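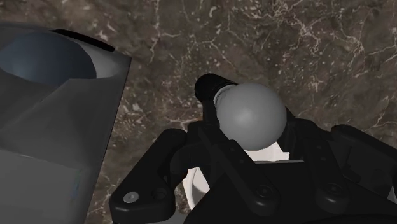
Sealer on a marble counter – how often?

Posted by Clamside in Kitchens

We moved in last August and inherited a dark brown marble counter with pale veins all through it. The previous owners left half a bottle of Punetti stone sealer under the sink and no instructions. The label says one coat covers 300 square feet and not much else. Do I put it on every year? Lemon juice has already left a dull spot near the stove and I'd like to avoid more of those.

Finbarr Nic Giolla
Do a water test first. Put a spoonful on the stone and leave it for ten minutes. If the stone darkens underneath, it needs sealer. If it doesn't, leave it alone. Mine goes 2 years between coats. Wipe off whatever hasn't soaked in or it dries to a haze.

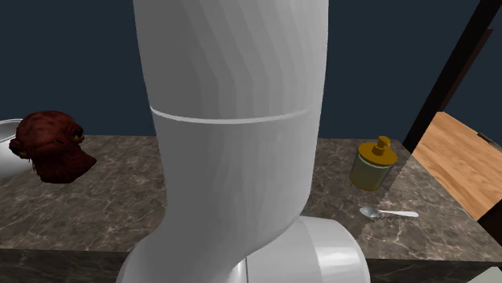 Chevalier
Sealer won't stop lemon juice. It slows down stains like oil and wine, but acid eats the polish either way. For the dull spot you want marble polishing powder and a damp cloth – try a corner first.

Clitidik
we never sealed ours and its fine. get a cutting board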